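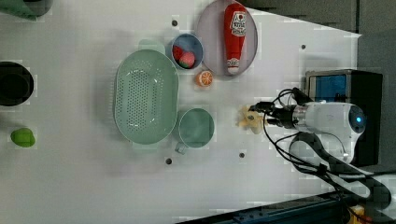

The Ganby table set, mid-job

Home Reviews Gallery Parts Forum Contact

The arm has a beige toy piece (star or pastry, your guess is as good as mine) and the pale green mug is right beside it. Colander, bowl and plate still to be dealt with.

Photo page for the Ganby review
Inès Pruvost, May 27, 2022

The Ganby package is sold by Kernurham for $1749. For that you get a box of kitchen things and toy food, a license for the sorting software, and setup help over the phone. You do not get an arm. The sales page mentions this, but a long way down, and two readers wrote to me after ordering to ask where the rest of it was.

I spent a good while with it at our workshop in Plellstead. The full review is on the Reviews page and the scores are there too. What follows is the stuff that goes with the photo, and the answers to what people keep asking me about it.

What it's being asked to do

Pick up a piece of toy food, carry it over the table, set it down in the right dish. Kernurham calls this "kitchen-ready handling." I call it moving toys. There's nothing wrong with moving toys, it's a decent way to find out if a gripper and a piece of software get along, but I don't see how you get from there to the word kitchen in a headline.

The food

Light and bright, with shapes that are easy to tell apart. The orange slice is orange on the rind and pale in the middle. The ketchup bottle is red with a white label and a white cap. If I were picking objects to make a vision system look clever, I'd pick ones like these. My own fridge contains mostly leftovers in boxes that all look the same, and I'd have liked one or two of those in the set.

The ketchup bottle gets asked about a lot. Yes, it's a toy. No, it doesn't squeeze.

The dishes

I'll be fair here, the dishes are the better half of the box. A colander is a nasty target for a lot of depth cameras and I was glad to see one. The one in this set is a big shallow oval with rows of round holes in the floor and a tab at each end, and it takes up a lot of room on the table. The mug handle is another good test, if you ask the software to use it. The standard routine doesn't. You have to go into the settings and turn on "handled items," and then the whole run slows down.

The colors are soft greens and grays on a white table. Pretty, and again very kind to the software. I asked Kernurham if they'd tested on a dark wood table or a patterned cloth. Jacqueline Texier, who answers their support mail, wrote back: "We recommend a plain light surface for best results." So that's a no, or it's a yes and they didn't like what they saw.

Cables

Look at the black cables hanging off the wrist. The manual has one sentence on cable routing and it tells you to "secure as appropriate." I'd have paid a few dollars more for clips and a drawing. If you order the package, buy your own clips the same day, and leave slack for the full turn of the wrist before you tighten anything.

The number on the box

The box says the software was tuned on 2000 grasps. It doesn't say how many objects that covers or whether any of those objects are missing from the box you're buying. I asked. The reply said the figure was "across the product family." There are 2 products in the family, and the other one is for sorting laundry.

Setup time

The quick-start sheet promises you'll be running in 47 minutes, which is such an odd number that I assumed somebody had timed it. It took me most of an afternoon, and a good part of that was the phone call. The person on the line was patient and knew the software well. I have no complaint about the help. My complaint is with the sheet, which skips the step where you tell the software how high the table is, and until you've done that it has no idea where anything sits.

Would it suit you?

If you teach, or you run a small lab and want a known set of objects with a routine that works out of the box, maybe. You'd save a few days of shopping and labeling. Price up the shopping first, though. Toy food is cheap, mugs are cheaper, and the license is the only part of this you couldn't put together yourself on a free weekend.

If you already have an arm and your own software, I can't think why you'd want it. And if you're hoping for something that will put your dishes away, please don't send anyone $1749 on the strength of a sales page.

Renewals

The license runs one year. I couldn't find the renewal price anywhere, and Texier told me it would be announced in October. I'd wait for that before ordering. A package like this can look fair in the first year and silly in the second.

Small print from me

I paid for the package myself. Kernurham read nothing before it went up. They did offer a discount code for readers and I turned it down, so if you see one floating around with the Pruvost name on it, it didn't come from here.

Corrections are welcome through the Contact page. If you've run Ganby on a dark table, I'd really like to hear how it went, and please say which light you had on.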